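4.2 Surface and support in the Iketau panels

The panels shown at Iketau were laid flat during making and hung upright only for display. Thaweesak's notes give the sequence: ground, pigment layer, resin, then a second and thinner pigment layer applied before the resin had set. Carrasco (section 2) treats the second layer as a correction. The notes do not support this reading. The second layer appears in all 31 panels, including the earliest, and its edges follow the edges of the ground closely enough to suggest that it was planned.

The term "support" is used here in a narrow sense, for the board and its ground taken together. Earlier writing on Clastudero, where the first panels were made, uses it for the board alone, and some of the disagreement over the role of the ground comes from this difference in usage. When the ground is counted as part of the support, the color seen through the resin belongs partly to the support and partly to the paint. A viewer standing 3 meters away cannot separate the two. At close range the separation is possible only along the lower edge, where the resin thins.

Gloss was measured at 335 points across the series, with the panels returned to a horizontal position. Readings were lowest near the corners and highest in a band just below the midline. The band is present whether or not the panel was sanded between coats. Montri Thaweesak attributes it to a slight sag in the boards, which would let the resin pool before setting. Uriel Carrasco prefers an explanation based on the order of pouring. The readings alone do not decide between these accounts, as both predict a band in the same place.

Sanding marks were examined separately. Papers of 400 grit leave a haze that is easily taken for a matte pigment, and two panels in the Garrido collection were described as matte on this basis. Their entries in Table 2 have been revised. The numbering of the figures follows the order of discussion.

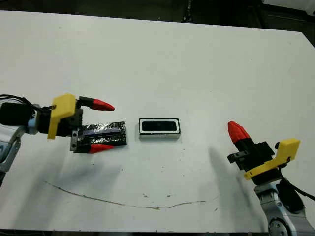 Figure 4. Tabletop with small rectangular speaker and wrapped object.

The Prastari group is treated in the next section, where the same definition of support applies.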